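Open Day at Jovness: Flowers, Baskets and a Long Corridor

1/4/23
By Hanna Chornovol

The Jovness building on the Turcotte side of town opened its doors to visitors last week, and I went along with Keegan Girard, who wanted to see what they use for table displays. Entry was free. We were given paper badges and joined a group of 23.

The first stop was the storeroom, with shelves of silk and plastic flowers sorted by color. Yvette Lapointe led the tour and let us handle a few stems. Then we went through to the room with the white tables and the gray floor, where the red tulips were.

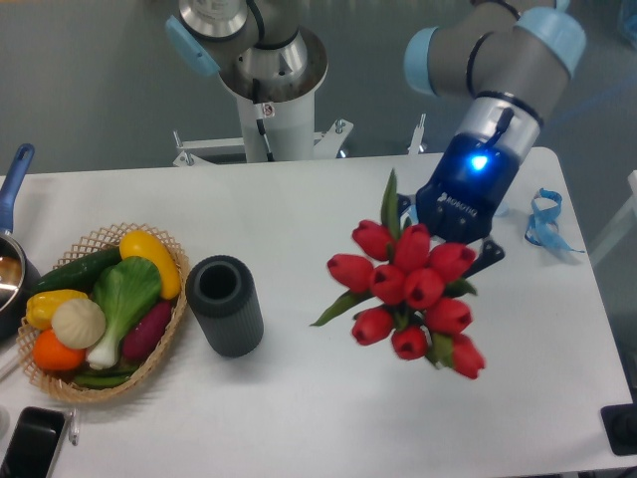 I liked the tulips best of anything that day. They are the closed kind, cup-shaped, ten to a bunch. Keegan thought they would look better loosened up a little, but I prefer them tight. Yvette said a bunch like that needs a plain vase, and the ribbed black one is what they use. It is matte, so it doesn't compete with the red.

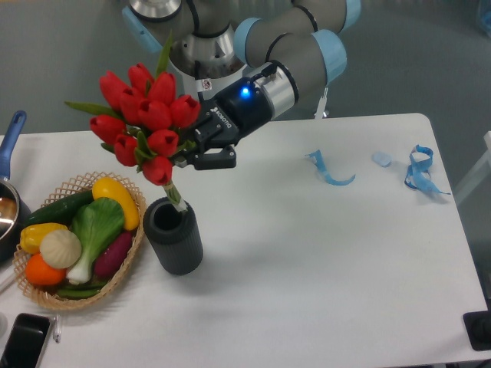 The wicker basket goes with the same set. All of the produce in it is artificial: cucumber, yellow squash, bok choy, a bell pepper, garlic, an orange and a sweet potato. The garlic was the most convincing. I would have left out the orange.

Coffee was at the end of a long corridor, and we had to wait for it. Parking is on the street, with 6 spaces by the door. The next open day is in February and you need to sign up at the front desk.

Recent items
A Morning at the Prillix Candle Works
Eris Garden Fair: What We Bought
Kilian Fankhauser on Drying Hydrangeas
Three Basket Shops Worth the Drive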